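Quiénes somos

Oner es un despacho pequeño que redacta y revisa protocolos de trabajo para laboratorios y talleres con robots manipuladores. No vendemos robots ni los programamos, y no cobramos comisión de quien lo hace. Nos pagan por leer procedimientos y decir qué partes no se sostienen.

Empezamos por desconfianza. Ruben Willems llevaba 11 años revisando células de automatización cuando le enseñaron un informe con un 100 % de agarres correctos. Preguntó qué se contaba como agarre correcto y recibió tres respuestas distintas en la misma sala. Aurelia Bratu, que venía de metrología, había visto lo mismo con otros números. Desde entonces pedimos la definición antes que el resultado, y con bastante frecuencia la visita se alarga por eso.

Qué entendemos por buena práctica

La palabra «norma» se usa con mucha alegría en este sector. Hay normas publicadas, que conviene leer enteras, y hay costumbres de taller que alguien imprimió y plastificó. Las segundas pueden ser muy buenas, pero no certifican nada. Cuando un cliente nos dice que «cumple», le pedimos que señale el párrafo.
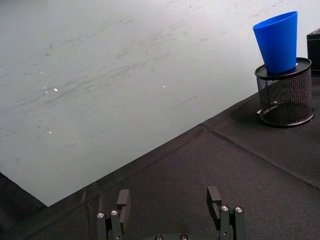

Nuestra guía interna se llama Bremcombe y tiene dos páginas. Fueron más, hasta que comprobamos que a partir de la tercera la gente firmaba sin leer. Dice cosas poco vistosas: que la posición inicial de los objetos se anota antes de mover el brazo, que un intento fallido se guarda igual que uno bueno, que quien ejecuta la prueba no es quien la puntúa. También dice que la superficie de trabajo forma parte del ensayo. Una tela con arrugas y un tablero liso no son la misma mesa, por mucho que el informe ponga «mesa» en los dos casos.

Nos han reprochado que esto frena. Es cierto. Un equipo del proyecto Appiah tardó 2 semanas más de lo previsto por repetir pruebas que no había documentado, y todavía nos lo recuerdan. 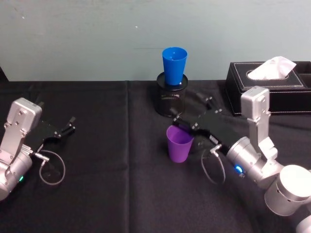 Tiempo de lectura: 3 min

Sobre los brazos dobles

Con dos brazos sobre una mesa las reglas se complican y los folletos se simplifican. Que un brazo trabaje mientras el otro espera abierto sobre la tela no convierte la tarea en bimanual, y pedimos que no se anote así. Los cables que cuelgan de la muñeca deben figurar en el procedimiento, con su recorrido. Un vaso de plástico morado y otro azul metido en un portalápices de malla parecen un ensayo trivial. Prueben a escribir, sin ambigüedad, cuándo se considera que uno de esos vasos está «colocado». ¿Vale inclinado? ¿Vale apoyado en el borde?

De los indicadores luminosos opinamos poco. Una luz verde significa lo que diga el manual del fabricante, y hay que tener el manual a mano.

Lo que no hacemos

No damos sellos. Nos los piden a menudo, incluso con el diseño ya hecho. Tampoco firmamos evaluaciones de seguridad, que corresponden a quien tenga la competencia legal para ello. Si un protocolo nos parece malo lo decimos por escrito, y el cliente decide si lo enseña.

Skesteo, nuestra plantilla de registro, se entrega con cada revisión. Es una hoja sencilla y tiene defectos conocidos: el apartado de iluminación se queda corto y el de incidencias invita a escribir «ninguna». Estamos cambiando los dos.

Para proponer una revisión, envíen el procedimiento tal como se usa hoy, con tachaduras si las tiene. Las versiones pasadas a limpio nos sirven de poco.

Texto revisado por Aurelia Bratu el 20 nov 2018.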